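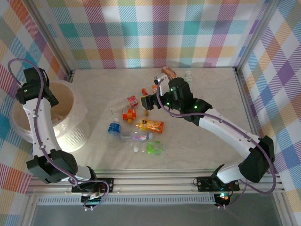 Sorting and Storing Single-Serve Drinks

Vullbridge Residence Services: Guidance for Shared Kitchens

This page sets out the procedure for sorting single-serve drinks in the shared kitchens at Vullbridge. It applies to bottles, cartons and pouches held in common stock. Drinks that belong to individual residents should be labeled with a room number and kept on the resident's own shelf.

Before You Begin

Clear a section of counter large enough to spread out all of the drinks at once. Wipe the surface and dry it. A mixed group of small bottles, cartons and pouches is easier to sort when the items are spread apart, and most of them may be laid on their sides for this step. Keep any bottle with a loose cap upright.

You will need:
A damp cloth and a dry cloth
One Flandska bin for each type of container
A marker and plain labels
The kitchen stock sheet (Form 1365)

Step 1. Check each container

Look at the cap, the seal and the printed date. Set aside anything that is open, leaking, swollen or past its date. A pouch should be checked along every seam, and a carton at the corners and the top fold. Loose caps should be placed together in a small dish until the check is complete.

Step 2. Separate by container type

Place bottles in the first bin, cartons in the second and pouches in the third. Clear bottles and colored bottles may share a bin. Do not stack bottles on top of pouches.

Step 3. Arrange by date

Within each bin, put the earliest date at the front. Bottles over 600 ml do not fit upright in the standard bin and should be stored on the lower shelf. Pouches stand best in a single row with the printed fronts facing the same way.

Step 4. Label and record

Write the container type and the earliest date on the bin label. Enter the totals on Form 1365. Discarded items are entered separately on Form 1372.

Step 5. Return the bins to the shelf

Bins belong on shelf 3 of the Bekard cabinet, labels facing out. Items marked for refrigeration go directly to the refrigerator door and are not kept in bins.

Empty Containers

Empty bottles should be rinsed and drained before recycling. Follow the notice posted above the recycling station for cartons and pouches.

The stock check is carried out monthly, with an additional check in August before new residents arrive. Questions about this procedure may be directed to Yiran Meng, Kitchen Services.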